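Burger-Line Tips for Your Robot Arm: What Our Stacking Study Taught Us

October
By Marlene Vieira

We finally have results from the burger study, and I've been dying to share the parts you can use on your own bench! The question was simple. If you teach an arm to build a burger from demonstrations, does it learn better from whole burgers, start to finish, or from short clips of one layer at a time? Venla Tikkanen and I ran it both ways on the Villik setup, 130 demonstrations for each, and then let each policy loose on the same test orders.

1. Teach one layer at a time

Short clips won. The layer-by-layer policy got the patty onto the bun in 82 percent of test runs, and the whole-burger one kept getting muddled about which ingredient came next. Start with the patty. It's stiff enough to forgive a clumsy grip, and you can judge the drop at a glance. Bring it in low over the bun and let go close – a high release makes it skid. 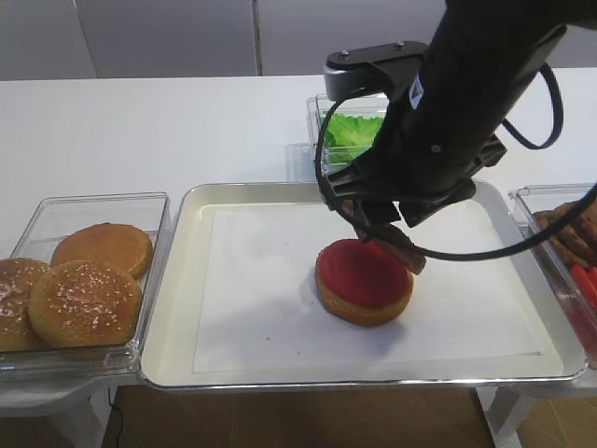 2. Give every ingredient its own clear bin

We keep buns, lettuce and patties in separate see-through containers around the tray. Lay white paper in the tray too, so the food stands out against it. Our tomato slices share space with the patties, and I'd split them up if I had the table for it.

3. Mix your buns

I love this one. We trained one small batch with seeded buns only, and the policy went to pieces over a plain top. Adding 11 clips with plain buns fixed most of it! Shift the buns a little between takes as well, and let them lean on each other the way they would in a real kitchen.
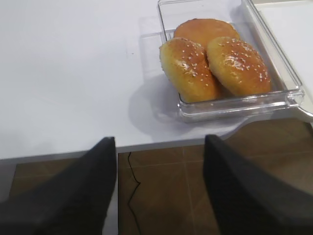
Two seeded buns and a plain one, from the gripper's side.

4. Use 2 views

A fixed camera is great for the big picture and poor at telling you how far a finger is from the food. A wrist view fills that in. When we dropped the wrist view from training, the grasps got noticeably sloppier, mostly at the bun bin with its shiny walls. Check both views for glare before you record anything, and check again when the daylight changes.

5. Log where the patty lands

Success or failure is too blunt a score. We marked how far off center each patty ended up, and that told us far more about what to record next. Toledo, our scoring sheet, is just a grid with a notes column – plain paper works fine. 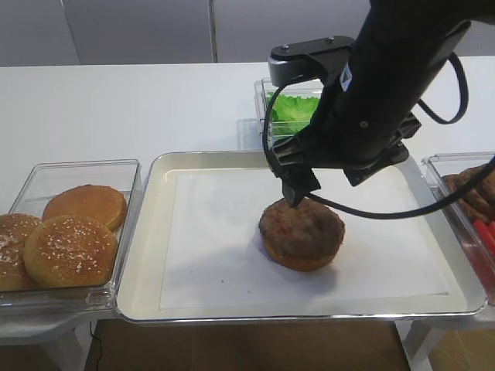
JELLELPORT, October – Venla is already rerunning the layer clips with lettuce, a much floppier customer. Early takes look promising, although leaves love to come up in pairs. Fluff them before each take and pick from the top of the pile. If you try any of this at home or in your shop, send me your landing scores, good or bad. I'm collecting them for the next round.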